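Minutes, review meeting on the Stillska breakfast service
Tuesday, 9:30, small meeting room at Drirow
Present: Jenő Magyar (chair), Ms. Bíró (purchasing), Pavel (kitchen), Ilse (workplace safety), Oren (Sekon, for items 1 to 4 only), Marit (minutes)
Absent with notice: Tomasz

The minutes of the last meeting were accepted with one correction. In item 3, "monthly fee" should be read as "monthly fee per table".

## 1. What is on offer

Oren presented the offer again for those who did not attend in December. Sekon sells Stillska as a service. The customer gets one table with two arms, the software, the first installation and a technician on call. The table stays the property of Sekon. The tasks in the basic package are cereal, toast and the laying of a plate and a bowl. Every other task is ordered separately.

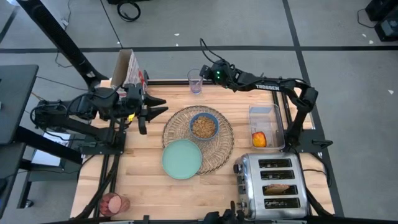
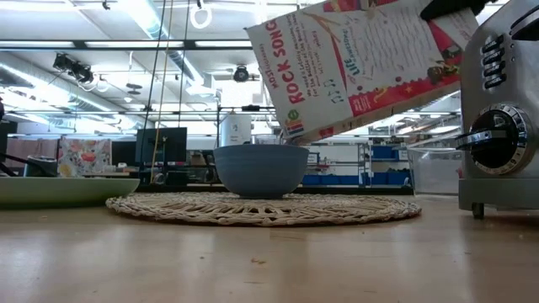 Pavel asked if the basic package covers any cereal box or only certain sizes. Oren answered that the package is sold for boxes, and that bags are not included. A box must be already open when it is put on the table. Opening a new box is not a task in the package.

Pavel said that this is acceptable for him, because the morning person opens the boxes anyway. But he wants it written in the contract, so there is no discussion later about who should do it.

Ms. Bíró asked what happens when we change the dishes. Our present bowls will be replaced in the summer. Oren said that a new bowl or plate needs a new setup by the technician, and two such setups in a year are inside the fee. Further setups are charged.

## 2. Results of the trial

Jenő reported from the trial log. There were 566 breakfast orders in the trial period. The log shows for each order if it was finished without help, finished with help, or stopped. The share finished without help was 80 percent. The contract draft from Sekon names the same value as the minimum.

There was a longer discussion about what "without help" means. Pavel's people wrote "with help" also when they only moved a glass away or turned a plate. Oren would count these as without help. Jenő said that if a person must stand up and walk to the table, this is help, and it does not matter how small the thing was. The meeting agreed with Jenő. Oren will ask his office if Sekon can accept this reading.

Pavel gave his own impressions:

- Toast is the easiest part for the staff to trust. They stopped watching it after the first days.
- Cereal is slower than by hand. In the quiet hours this is no problem. Between 8 and 9 in the morning there is a line.
- Crumbs are the main complaint from cleaning. The wipe-down takes longer than on the old counter, and the staff are not sure how close to the rails they may go with a wet cloth.
- The portion is not always the same. Some guests liked this and some did not.

Oren said that the portion can be set in the software to small or large, but not in grams. Ms. Bíró noted that the brochure speaks of "exact portions". She asked that either the brochure is changed or the function is delivered. Oren took this with him.

## 3. Safety and cleaning

Ilse has read the safety file. She is satisfied with the stop button and with the speed limit. She is not satisfied with two points.

First, the file does not say clearly who may reach over the table while the arms are switched on. The text says "trained persons", but there is no description of the training. She wants a short course with a signature list, and the course should be given by Sekon at our place.

Second, the cleaning instruction is only for the arms. The table top and the rails are not mentioned. Since food is prepared there, we need a written instruction with the permitted cleaning products. Pavel added that the cleaning company will refuse to touch the table if they have no such paper.

Oren promised both documents as drafts before the next meeting. He could not say if the course is inside the fee. Ms. Bíró asked to write down that for Drirow it must be inside.

Ilse asked also about cables. She would like all cables to be fixed so that a cleaning cart can pass. Oren said that in a permanent installation the cables are led under the floor or in a channel, and that this is the customer's cost if building work is needed. Jenő will ask the building office for a price.

## 4. Fee and length of contract

Sekon offers a contract of two years, with the fee paid each quarter. Ms. Bíró asked for one year with the right to prolong. Oren said one year is possible with a higher fee, and he will send both numbers in writing. No numbers were discussed at the meeting.

The technician should be on site within 8 hours after a call on working days. Pavel considers this too long, as breakfast is finished by then. He would prefer that a technician can look at the table from a distance in the first hour. Oren said that this remote help exists and belongs to the larger package. Ms. Bíró asked for a price for the basic package with remote help added.

Jenő asked what happens at the end of the contract. Sekon takes the table back at its own cost. The order data is deleted if the customer asks for it in writing. Ilse wants the deletion to be automatic. This remains open.

Oren left the meeting after this item.

## 5. Internal discussion

Jenő asked each person for an opinion.

Pavel is in favor, under the condition that the busy hour is solved. He suggests to keep the old counter open until nine and to use Stillska for the early and the late guests. He does not want to reduce staff in the first year.

Ilse is neutral. She will agree when the two documents are here and she has read them.

Ms. Bíró is not in favor of two years. She thinks that the product is good for toast and simple tables, but that we would pay for tasks which are not yet finished. She also reminded that we have only one offer. The purchasing rule asks for a second one above our limit. Jenő thinks the rule does not apply to a service, Ms. Bíró thinks it does. She will check it with the legal office.

Tomasz sent his opinion by mail. He is in favor of the one-year contract and asks that the guests are questioned again after the first month.

No decision was taken.

## 6. Tasks

| Task | Who |
|---|---|
| Sekon's answer on the meaning of "without help" | Oren |
| Drafts: training course, cleaning instruction | Oren |
| Written fee for one year and two years, and for remote help | Oren |
| Price for a cable channel | Jenő Magyar |
| Question about the second offer | Ms. Bíró |
| Plan for the morning with both counters | Pavel |
| List of guest questions, first version | Tomasz |

## 7. Other

Pavel asked if the trial can continue until the decision. Jenő will ask Sekon for this, without a fee if possible.

The room is too small for this group when we have visitors. Marit will book the larger one.

The next meeting will be announced when the papers from Sekon have arrived. End of the meeting at 11:10.

Minutes: Marit
To be corrected by mail to me, please, before the next meeting.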